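Home What's on Hire a room Take part Past projects Contact
Search this site Go Advanced

Call for participants: snack tasters and packet openers, Stodesthorpe

We are looking for 14 adults to spend a Sunday afternoon eating snacks at a table and telling us what they think. Before you write in, please read to the end, as the last time we advertised something like this we had 287 replies and most of them hadn't.

Grurton is a small shop and mail order business selling snacks and dry groceries, a good share of them from China. Every few months one of our suppliers tells us that a product "sells itself". I have been buying stock for long enough to doubt this. A packet can be loved by people who grew up with it and still sit on a shelf in Stodesthorpe until the date runs out, and I would like to know which sort we are dealing with before I order 1000 of anything.

The session starts at 2 pm in the upstairs room at Dradik House and should be done by half past four. You will sit at a laid table, one of six or seven people, with packets in front of you. For each one we ask you to look at it before opening and write down what you think is inside, open it without scissors, eat as much or as little as you like, and fill in one side of paper. The form is dull. I wrote it, and I have tried to keep out questions of the "how did this snack make you feel" kind, having seen what people put.

Several of the things on the table are spicy. Suppliers' heat ratings are close to worthless in my experience, so please don't rely on them, or on a friend who says it's nothing.
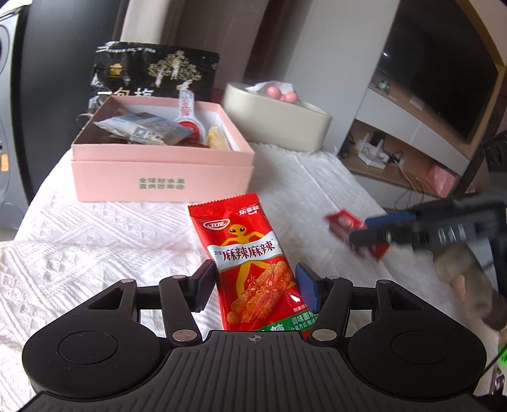
Grurton Tasting Table (buying and stock)

The red packet is from Weilong, and the big characters across the yellow cartoon figure say málà twice over, the numbing kind of hot. Going by the picture on the wrapper you would expect orange-red sticks with a good coating of spice. I say going by the picture because wrappers flatter, and part of your job is to tell us how far. The small print beside it begins with the usual words about the picture, which is one reason we ask you to write your guess down first. The pink box behind it has its own green lettering, and the upper line promises good fruit from all over the world. Make of that what you like.

Who we want

Half the places are for people who have never bought this sort of snack. The other half are for people who eat them regularly and have opinions. You need to be over 18 and able to manage stairs. You do not need to read Chinese; an English ingredients sheet for every product will be sent to you beforehand, and we expect you to read it.

Please don't apply if you have a food allergy of any kind. Wheat, soya, sesame and peanuts will all be open on the same table and I am not going to pretend we can keep them apart. The same goes if you work for a snack importer, or if you run an account where you review food for free samples.

What you get

£14 in cash, tea, plenty of water, and a bag of whatever is left unopened. Travel is not paid. It isn't a career and it won't lead to one.

How to apply

Write to Ineke Postma at the shop, by post or over the counter, in no more than 200 words. Tell us what you last ate straight from the packet and whether you would buy it again. "I love all food" is not an answer and we will put it to one side. Places are settled by the end of November. If you haven't heard by then, you haven't got one.

Brunello Grasso
Buyer

Comments (4)

Assunta Colombo
Did the spring one. The form really is dull but the afternoon was good fun. Take a cardigan, that room is freezing.

Gemma P.
Is £14 for two and a half hours meant to be a wage? Asking seriously.

B. Grasso
It's a thank-you payment, Gemma. Anyone wanting a wage should look elsewhere, and I'd say the same in their place.

Ornella Rizzi
Can vegetarians come? I eat the spicy sticks but always check the back first.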